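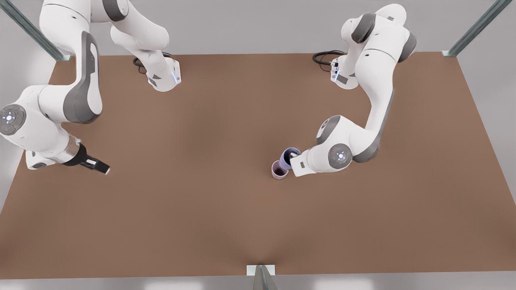

Ticket: Pour task, held cup drifts in sim
Project: Henare (two-arm bench, shared workshop)
Status: open, was closed, open again
Posted in August by the Divutby workshop bench log

Reopening this. The last note says "fixed with higher grip friction" and I don't buy it.

The problem, for anyone new. The left arm picks up the purple cup and tips it over the pink one. On a bad run the purple cup creeps in the fingers during the tilt and its rim comes down on the pink cup. The right arm has no part in this task, so please stop posting logs from it.

What I tried

1. Friction up, as suggested. The cup stopped creeping. It also stopped letting go when the gripper opened, which no real cup does. Put it back.

2. Grip force at 55 percent of max, was 2,000 counts raw before somebody changed the units. Slightly better. Could be luck.

3. Deleted the Pesetti contact plugin and went back to stock. No change at all, so I'd like to know what we installed it for.

4. Cut the physics step in half. First thing that made a real difference. Bad runs went from 58 to 2 in the overnight batch. Sim now crawls on the workshop PC.

5. Slowed only the wrist roll, with the old step size. Nearly as good as number 4 and costs nothing.

So my guess is the roll is too quick for the solver and the cup slips a little every tick. A guess. The Bunditz export also gives the cup a wall thickness that looks wrong to me, and I haven't ruled that out.

Update, 11:40 pm: checked the cup mesh. The collision shape is a solid plug, not a hollow cup. Anything we "pour" would sit on top of it. Doesn't explain the slipping, but it does mean nobody has tested this with beads in it, whatever the wiki claims.

Not closing until it runs with a hollow cup and the original friction. Please don't copy these numbers to the real arms yet. Keep the slow roll for now.

Recent tickets
- Henare: left gripper reports closed when open
- Pesetti plugin: is anyone using this?
- Bunditz export flips normals on small parts
- Workshop PC fan noise (again)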